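Caught the owner of Lukeck on a Tuesday, right before the shop opened. He machines holster clips and belt hardware for concealed carry, out of a two bay unit in Momham. Coffee in one hand the whole time.

First thing I asked was why clips. "Everybody was doing holsters. The clips that came on them were junk. Bent after a month, or they let go when you drew."

The Firilano is his third design. Spring steel, deeper hook, fits belts up to an inch and a half. He had 299 made for the first run and figured they'd last till December. Gone in nine days. Second run was 840.

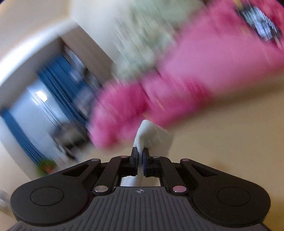
"The hook is the whole deal," he said. "Too shallow and it rides up. Too deep, you're fighting it every time you take the thing off." He tests on a rig that pulls the clip on and off a scrap belt, roughly 2,000 cycles. The early ones quit at 536. He kept one, its on a nail by the door.

Complaints? A few. The black finish wears at the bend, he knows. New coating is being tried by Robles, the plating outfit accross town. No date on that yet.

Asked if he'd ever do a full holster. Long pause. "Maybe leather. Not kydex, there's enough kydex." Then the phone rang and he had to get it. Clips ship Fridays, screws included.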